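Two-arm flower cell, cable and grip settings

duvness_tech
Left arm on the cell has its black cable looping off the wrist. Grip force is set at 8 for the artificial stems, and I check the loop every 500 cycles.

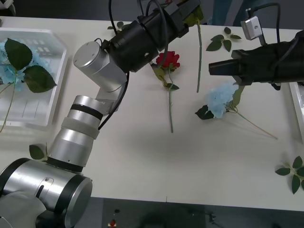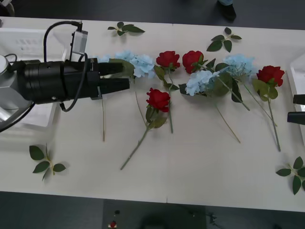 rollik418
500 is too long. I re-tie mine at 400 and wipe the finger pads then too.

duvness_tech
Pads yes, cable no. It's held up fine since June.

poditz
Leave more slack at the wrist and you can both stop arguing. 8 sounds high for a thin stem though.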